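The Thousandth Tea Box

Pidamholm rents a kitchen in Adgate and does not cook in it. The company wants to sell a household robot, and before it can sell one it needs examples: an arm being guided by a person through some small domestic job, start to finish, recorded, labeled and filed. Then the job again. The target for this task, which has to do with tidying small items on a counter, is 1,000 examples. I went to watch some of them get made, and I went in a doubtful mood.

The doubt has a history. In January the company put out a short film in which its arm, working alone, puts a kitchen in order while piano music plays. It is a lovely film. It does not say how many tries it took, or what the arm had practiced beforehand, or whether it had ever met that kitchen before. When I asked, I was told those were good questions and that the people to put them to were busy. 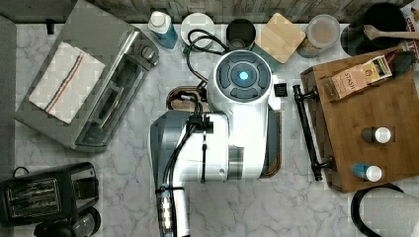 The arm at work over the sink, with a box of Stash tea on the board to its right.

What I got in place of answers was a stool and an afternoon. Hajnalka Magyar was guiding. She moves a set of handles and the arm follows her, a little behind, like a polite guest who isn't sure where the plates go. When an attempt is over she presses a pedal and says "keep" or "toss" out loud, and a log on a laptop fills in. Between attempts she puts things where the task sheet says they should start, give or take a hand's width. Then she goes again.

The give or take matters more than anything else in the room. If every example begins from the same arrangement, the learning system can get very good at that arrangement and at nothing else. So the sheet calls for variety. I read the sheet. The variety it calls for is a shift to the left, a shift to the right, a turn. It has no line for a counter in a different house, or for a child's homework, or for the gray light of four in the afternoon when nobody has turned on a lamp.

Magyar was frank about the job. She is paid by the hour, which she prefers, and she told me the old arrangement of paying by the kept example had people keeping attempts they should have tossed. Who checks the kept ones now? Two reviewers, she said, who watch them at double speed. I asked whether the reviewers ever disagree. She laughed and reset the counter.

The software that does the learning is called Lakatos, and Pidamholm talks about it the way vineyards talk about soil. Feed it enough good examples, the pitch goes, and it picks up the general idea of the job. Maybe so. But "enough" has moved twice by the company's own account, and each time it moved up. A claim that can always be rescued by more data is hard to lose an argument with, and I would like to see somebody try to lose it.

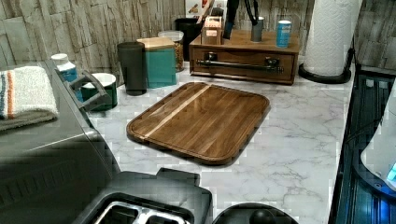 Veronika Kovács thinks I am being unfair, and wrote to tell me so after I sent her a draft of the paragraph above. Every system starts narrow, she says, and one kitchen recorded carefully will teach you more than fifty recorded badly; the time to complain is when a company claims the fifty and has only the one.

I take the point, and I'd take it more easily if the film had come with a caption saying "one kitchen." Kovács agrees about the film. We did not agree about much else, though she did send me a long list of things to read, and I have read half.

Her stronger argument is about failure. She would keep the tossed attempts and label them as failures, so the system can learn what going wrong looks like. A rival outfit, Pletier, says it already does this. Pidamholm deletes its tossed attempts at the end of each day to save storage. I asked the floor manager whether anyone had worked out what that costs in lost learning against what it saves in disks. He said he would get back to me.
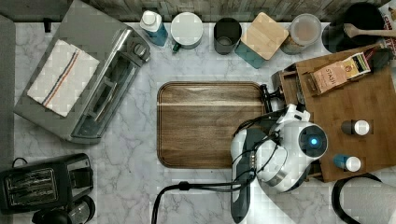 Buyers should ask about the test before they ask about anything else. A success rate means little until you know what was changed between training and testing, and by how much. Take the containers lined up along the back of this counter, the teal canister and the rest. They are no part of the job, but a learning system doesn't know that, and it may well be using them as landmarks. Clear them away and run the test. Swap the cutting board for one without that lighter stripe in the grain. If the score holds, I'll write a kinder piece. When I suggested it, the floor manager said a test like that was planned for a later phase, and when I asked for a date he said the phase didn't have one yet.

Magyar was still going when I left. She had said "toss" to the last attempt I watched. From the stool it had looked fine to me, and I asked her what was wrong with it. Too slow, she said. They don't want it learning to hesitate.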